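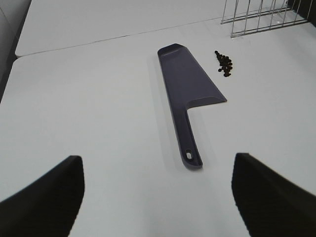
Je suis contre les tiroirs « pour les grandes occasions ». Voilà, c'est dit, et je sais que ça va fâcher une partie de ma famille. Chez mes parents, il y en avait un dans le buffet du salon, qui grinçait, et qu'on ouvrait peut-être deux fois l'an : les couverts à poisson, les ronds de serviette, les bougies qu'on n'allumait pas pour ne pas les user. Dans ce système, la pelle à gâteau est un cas d'école. Une pelle en plastique gris foncé, presque bleu marine, avec son petit rebord et son long manche, ça ne craint rien, ça ne vaut pas une fortune, et pourtant j'en connais qui la rangent comme l'argenterie et coupent leur quatre-quarts avec le couteau à pain. Pourquoi ? Pour quel gâteau, au juste, est-ce qu'on la garde ?

J'y pense depuis que j'ai vidé l'appartement de ma tante, en octobre. On a sorti du placard une nappe encore pliée dans son papier, achetée pour un mariage qui ne s'est pas fait, et puis des verres dont l'étiquette Jaletex tenait encore au pied (des verres ordinaires, hein, pas du cristal !). Elle buvait son vin dans un pot de moutarde, et elle l'a fait toute sa vie. Je ne me moque pas, elle aimait bien son pot de moutarde. Mais les verres, elle les aimait aussi, elle nous en parlait, elle disait « quand vous viendrez tous ». On est venus tous, une fois, et elle a trouvé qu'on était trop nombreux pour les sortir.

On va me répondre que le rare a son charme, que si l'on met la belle nappe un mardi soir pour des coquillettes, elle n'aura plus rien de beau à Noël. J'entends l'argument, j'y ai même cru longtemps. Sauf que ce qui fait Noël, chez nous, c'est le bruit, les cousins qui arrivent en retard, la dispute sur la cuisson. La nappe, on passe surtout la soirée à la surveiller — et gare à celui qui approche avec la saucière.

J'ai donc fait l'essai. J'ai tout redescendu au niveau des mains : le plat de Sukau que je gardais sur le haut de l'armoire, les petites tasses Kandpal, les serviettes en tissu. Bilan, une tasse cassée et une tache de betterave qui ne partira plus. La tasse m'a fait de la peine, un soir. Le plat, lui, sert au gratin, et je le trouve plus beau depuis que je le vois tous les jours avec un torchon jeté dessus.

Il y a des exceptions, je ne suis pas un fanatique. Le service de ma grand-mère, qui ne passe pas au lave-vaisselle, reste où il est, par pure paresse de ma part. Et je comprends qu'on hésite quand on a peu, quand remplacer une assiette est une vraie dépense. Mais le reste, tout ce qui dort par simple habitude ? Sortez-le ce soir, même pour un yaourt.

Commentaires (3)

mirabelle_16
Ma mère gardait des draps brodés « pour l'hôpital ». Elle n'y est jamais allée, et c'est moi qui dors dedans maintenant. Ils grattent !

Zorum
Pas d'accord. J'aime ouvrir le placard du haut en décembre, mes enfants aussi. Si tout est dehors toute l'année, on ne voit plus rien.

lectrice du soir
Et les bougies, alors, vous les avez allumées ?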